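Why Does Wood Have Knots?

A knot is the part of a branch that was left inside the trunk.

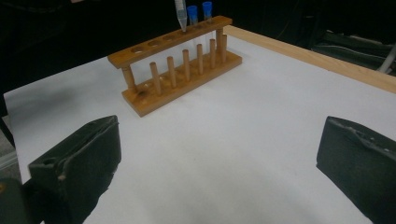
A tree trunk gets wider by adding a new layer of wood under the bark. In places with cold winters it usually adds one layer a year. Each layer shows up as a ring when the trunk is cut across.

A branch starts near the center of the trunk. As the trunk gets wider, new wood grows around the bottom of the branch. When a saw cuts the trunk into planks, it also cuts through the branch. The cut end of the branch is the knot.

There are two kinds:

Live knots
The branch was still growing. Its wood is joined to the wood of the trunk, so the knot stays in place.

Dead knots
The branch had died. The trunk grew around it but did not join to it. Dead knots are often dark, and some fall out and leave a hole.

Wood is made of long, thin fibers. Around a knot the fibers bend – a bit like water going around a rock. Bent fibers make a plank weaker at that spot.

At the Pedden sawmill, workers sorted 1249 planks in March. Of these, 140 had no knots at all. Planks with few knots are used for ladders and tool handles.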